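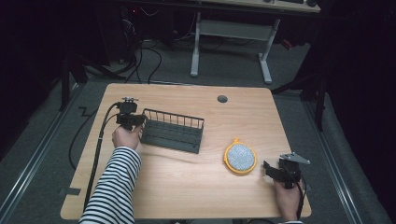
双手各握一只夹爪练收拾:左手那只对着沥水架,右手那只朝着圆形清洁垫。

厨房活儿交给机器以后,我们这些人在忙什么(顺带一些沥水架、清洁垫和手腕的小窍门)

2024年1月1日更新

先给大家拜个年!去年这一页写的都是后厨怎么洗、怎么晾、怎么收,好多朋友留言说想听听我们这儿上了自动化以后的事,我就一直惦记着,趁放假总算坐下来写。我这个人写东西爱绕,您要是急着找窍门,直接往下翻到沥水架那一段就行,不会怪您的。

我在Nernside的员工餐厅干了14年,从洗碗间干起,后来管早班。餐厅引进Skasto那套收碗归架的设备以后,洗碗间的活变了样:过去一个人站在水池前从早站到下午,现在一部分时间站水池,一部分时间坐到示教桌前,两只手拿着夹爪,把"拿起来、转个方向、放进架子"这些再平常不过的动作一遍一遍做给机器学。头几天大家都别扭。我在水池边闭着眼睛都能码好一架盘子,换成两只夹爪,一块清洁垫夹了半天,手心全是汗,旁边的小姑娘笑得直不起腰。

所以下面这些,有的是老厨房里的窍门,有的是这一年新琢磨出来的。家里用得上的也不少,您挑着看。

桌面先收干净,再动手

这一条我对新来的讲得最多。桌上只留这一轮要用的东西,抹布、水杯、手机统统拿走。倒也谈不上多讲究,就是夹爪比手笨,手会自己绕开水杯,夹爪不会。我在家里做饭也养成了这个习惯,切菜之前先把台面清出来,切完葱再也没有碰翻过酱油碟。

木头桌面擦的时候顺着木纹走,抹布拧到不滴水,擦完再用干布过一遍。桌上要是有穿线孔,孔边那一圈最容易积灰积渣,拿旧牙刷刷两下,再用干布角转一圈就好。千万别图省事直接往桌上喷水,水顺着孔流下去,底下要是有插座,那可就热闹了。

线的事,多说几句

手持夹爪带着线,线一多,脚底下就得当心。我们的规矩是开工前先低头看一圈,线从桌边垂下来之后往哪儿走,自己要心里有数。椅子往后挪之前再看一眼。

线顺着桌子一侧走,留的余量要够胳膊伸到桌子那头再收回来,多出来的在地上盘成松松的圈,圈别盘太紧,也别打结。地毯上要做记号的话,用布基胶带,撕的时候贴着地面慢慢往回拉,毛不会被带起来。胶带留了胶印,可以拿冰袋敷一会儿,等胶变脆了用钝一点的塑料片刮,刮完再吸一遍。家里搬家具留下的胶印也是这么对付,我婆婆原先用洗甲水,把地毯弄出一块白斑,到现在上面还压着一盆绿萝。

袖子

穿什么上桌都行,条纹的、格子的、圆领的,我们不管,袖口收得住就好。袖口宽的往上挽两道,或者套一副松紧袖套。毛线衫冬天暖和是暖和,可毛线最爱勾在金属边角上,一勾就是一个洞。Lenni Koivisto十二月穿着他太太新织的毛衣来上班,还没到吃午饭的时候袖口就脱了线,后来是我拿钩针给他钩回去的。脱线的毛衣别剪线头!用细钩针或者穿了线的针从反面把线圈拉回去,轻轻抻一抻周围,多半看不出来。

沥水架怎么用,怎么洗

来了来了,终于说到沥水架。

铁丝的沥水架,盘子要统一朝一个方向立,大的靠里,小的靠外。我过去在水池边是随手插,哪儿有空插哪儿,后来教机器归架,才发现自己每次放的地方都不一样,机器学得糊里糊涂,负责看记录的同事也跟着犯愁。为了教它,我先得把自己这双手理顺了。说起来有点不好意思,干了这么多年,是坐到示教桌前才认认真真想过一只盘子该从哪个角度进架子。

放架子的时候稍微斜一点,别跟桌边顶死,手从侧面进去会顺得多。您在家可以试试看,把沥水架转个小角度,右手洗完顺势一送就进去了,胳膊肘不用往外撇。左撇子就反过来转。

清洗方面,铁丝交叉的地方最容易藏水垢。白醋兑温水,一份醋两份水,拿旧毛巾浸透了裹在上面,等上一顿饭的工夫再刷,轻轻松松就下来。刷的时候顺着铁丝走,别横着来,横着刷容易把涂层磕掉。涂层要是已经破了,露出里头的铁,就趁早换掉,锈水滴在盘子上怎么洗都觉得不放心。洗完倒扣着晾,底下那一面才干得透。

圆的清洁垫,别平着晾

带挂耳的清洁垫,挂耳就是给您挂着用的呀!好多人洗完锅顺手往台面上一拍,贴着台面的那一面闷一晚上,第二天一拿起来就有味道。用完先在流水下把渣子搓出来,甩两下,挂到钩子上去。没有钩子就在水池柜门里侧粘一个,几块钱的事。

垫子有味道了,小苏打化在热水里泡一会儿,冲净,挂到通风的地方。泡过还是有味道,那就是寿命到了,别舍不得。不粘锅别用粗糙的一面,拿不准是粗是细,先在锅底外侧不起眼的地方试一下。

说个闲话,示教桌上我最怕的就是夹扁平的东西。平平地躺在桌面上,夹爪从上面下不去,得从边上找下嘴的地方。我的办法是先把夹爪放低,贴近桌面,慢慢靠过去,碰到边再合。合得太急,垫子就跑了,一跑就跑到桌子那头去。慢一点,真的,慢一点反倒早下班。

手腕和肩膀

洗碗间的老毛病是腰,示教桌前的新毛病是手腕和肩膀,这一点我希望各位管事的都听进去。夹爪在手里举着,看着不重,举久了胳膊就往下坠,人会不知不觉地耸肩。我们和Skasto的人商量过,单次练习不超过59分钟,到点就放下来换人,换下来的去水池边站一站,或者去摆餐具,总之换个姿势。

歇的时候做两个小动作:手掌贴着桌沿往下压,数到八,松开;再把手背贴上去,也数到八。然后两只手垂下来甩一甩。热毛巾敷手腕也舒服,毛巾打湿拧干,放微波炉里转一小会儿,拿出来先在胳膊内侧试试烫不烫。

桌子高度也要紧。坐着的话,夹爪悬在桌面上方时,小臂要能大致放平。矮个子的同事垫高椅子之后,脚底下别忘了垫个踏板,两只脚悬着,坐不了多久腰就酸了。

大家心里的那点事

写到这儿,总要说说人。设备进来之前,洗碗间里什么话都有,有的说年后就不要人了,有的已经在打听Ulside那边的食堂招不招工。我自己也睡不踏实过,干了这么多年,除了厨房我还会什么呢。

一年下来,我只能说我们这一家的情况。洗碗间的人都还在,夜里那一班取消了,改成了白天的示教班,有孩子的几位高兴得不得了,可原先靠夜班补贴的两位,收入确实少了一截,这事到现在也没谈出个让人满意的结果。我不愿意光拣好听的说。活儿是轻了,手泡在水里的时间短了,冬天裂口子的人少了;可是坐着重复同一个动作也闷,有时候一上午就是拿起来、放下去,连个说话的人都没有。我们后来在示教桌边上放了收音机,轮到谁谁挑台,才好了些。

还有一件事我挺在意。机器学的那些动作,是从我们手上学走的。年前跟Grewal那边的厨房交流,他们的做法是在记录本上写明哪一套动作是谁教的,我回来也照着做了。本子就挂在门后,字写得歪歪扭扭的,可年纪最大的那位大姐头一回看见自己的名字,掏出手机拍了照发给女儿。要是您的厨房也打算上这类设备,这个本子花不了几个钱,强烈推荐!

给刚要开始的厨房提几个醒

让真正洗碗的人参加头一次会,别只叫主管去。哪只盘子爱打滑,哪个架子的脚有点歪,只有天天摸的人知道。

练习用的东西就拿平时用的。新买的架子太漂亮太规整,学完了回到水池边,碰上一只用旧了的,又得重来。

排班表上把示教和水池的活写在同一张纸上,轮着来。一开始我们分成两张,没几天就有人说那边是"坐着的",这边是"站着的",听着就生分了。

下班前留一点收尾的时间,夹爪用干布擦一遍,指尖那一段多擦两下,油一沾上去,第二天夹什么都滑。线盘好,桌子擦净,清洁垫挂起来。

手裂的朋友,睡前厚厚抹一层凡士林,套上旧棉袜剪成的手套,早上起来会软和很多。

下回想写写大锅底的焦糊怎么弄,有位读者问过烤盘上的黄油渍,我也记着呢,等我把家里那只烤盘试过再来说。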